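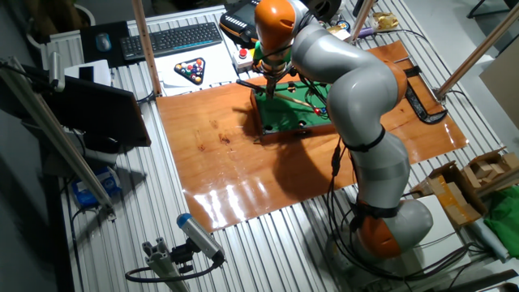
Tabletop pool table on the wooden board, rack to the left

Ticket 517 - Tabletop pool table, balls drifting and hanging in pockets
Product: Bovar tabletop pool set
Opened: 04/06/2020
Status: Closed, one part on order

Problem as reported
Balls do not hold their place on the felt. A ball left near the middle creeps toward one long rail if the stroke was soft. Firm shots run true for most of their length and then curl at the end. Second complaint, may or may not be related: balls hang at the lip of one corner pocket and drop late or not at all.

Setup
The set is on the large glossy board, and the board is on the slotted aluminum table. No mat or cloth under the board. The set was bought from Dulter and has been in use since it came out of the box. Balls are kept in the black triangle on a white sheet when not in play.

Entry 1
Checked the aluminum table with a short level. Good both ways. Checked the board by itself with the pool table lifted off. Also good at the center, but it rocks slightly if pressed at one corner. Put the pool table back and checked on the felt. Low on one long side. So the fault is either the board at that spot or the feet of the pool table.

Entry 2
Turned the pool table end for end on the board and repeated the soft roll. Ball now drifts toward the other long rail as you stand at it, so the drift stays with the board. Tried again with the pool table straight on the aluminum, no board. Drift nearly gone. The board is the larger part of the problem.

Entry 3
Owner would like to keep the board because the feet slip into the slots without it. Fair enough. Put two thin card shims under the low side of the board and rolled again. Better, still a slight curl at the far end. Added one more shim under the corner that rocks. Ball stays where it is put.

Do not shim under the pool table feet. Tried it, and the table walks off the card after a few hard shots.

Entry 4
Moved on to the pocket complaint. Played balls off at an easy pace, mostly into the corners, until there was not much left on the felt.

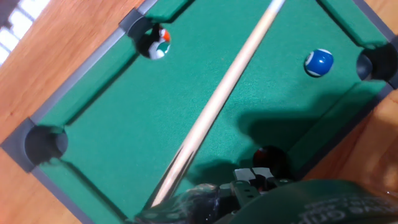 Striped ball at the lip of the pocket, blue stripe still on the felt

Went over the corner piece at the problem pocket with a fingertip. There is a small raised edge where the felt is tucked under. A slow ball meets it and loses what speed it has. Pressed the felt down with the back of a spoon and it sprang up again within the hour.

Entry 5
Wrote to Bovar asking whether the corner pieces come off without lifting the felt. Reply says they do, two screws from underneath, and the felt can be pulled snug and clamped again by the same piece. Took the screws out. One of them was stripped. Pulled the felt, refitted the piece, and the good screw holds it well enough for now.

Result
Ran 14 slow balls at that pocket. All dropped. Soft roll across the middle is straight in both directions.

Left to do
- Replacement screw ordered through Eltum, part not yet here
- Swap the card shims for something that will not compress
- Recheck the board in June, it may move again when the weather warms up

Closing ticket. Reopen under the same number if the drift comes back.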